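Search posts
Search
Clear

Okay, a few posts on the Longo port deal, because people keep asking me about it and I'd rather say it all in one place (get a drink, I go on a bit).

1/ The short version. Longo has offered Rastitz the use of its north harbor for two patrol ships. They would refuel there, take on food, rest their crews and go back out. The word "base" is in every headline, and I can see why, but the text of the offer says "resupply point" all the way through.
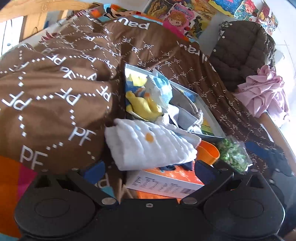 By the Slow Harbor account
Posts on ports, ships and small-country diplomacy
12 replies

2/ Why would Longo want this? Fishing, mostly! The country's waters are huge and its coast guard is tiny, and the boats that go out past the reef have been turning back early ever since the raids moved south. Families in the harbor towns live on that catch. When you talk to people there, they bring up fuel prices and missing nets long before they bring up anybody's navy.

3/ Rastitz has its own reasons, and I don't think they're hard to find. Its cargo passes right through that stretch of sea, and at the moment its ships have to sail 1,281 miles back to Wuvis every time they need a proper resupply. That's a long way to go for diesel and potatoes - and all that time they aren't escorting anyone.

4/ Now, Kekis. The government there put out a statement in June saying it was "watching with concern," and I've seen that read as a threat. I read it more gently. Kekis has had its own agreement with Longo for years, and I think it would mostly like to be asked first (wouldn't you?). A phone call or a visit would calm a lot of this down.

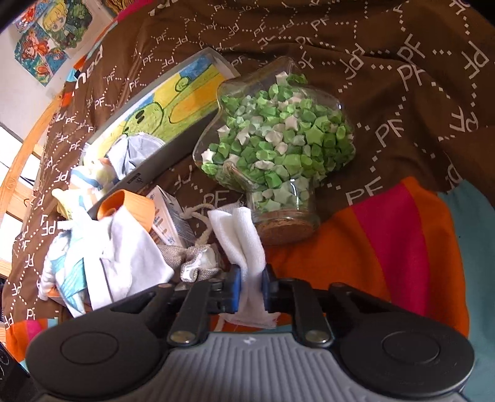 What we still don't know

5/ Who pays for the pier. The north harbor needs dredging before anything larger than a ferry can tie up, and the offer doesn't mention money at all. I've read it through a few times now, hoping I'd missed a page.

6/ What happens to captured pirates. Longo's courts are slow and its one prison is full, so I would dearly love to see a plan for trials written down before the first ship arrives. The last escort mission out of Wuvis let suspects go on a beach for want of a judge.

7/ How long it lasts. The draft says 12 months, renewable. Somebody in my replies was sure it was a lease of 100 years - no, that was the old coaling station, a different harbor and a very different time.

8/ Parliament in Longo takes it up next, in open session, and I'll be listening with my big pot of coffee. Thank you for all the kind questions, I do read them, even when I'm slow to answer. If you fish or work those waters, please write to me, I'd love to hear how it looks from your deck.

100 shares
12 comments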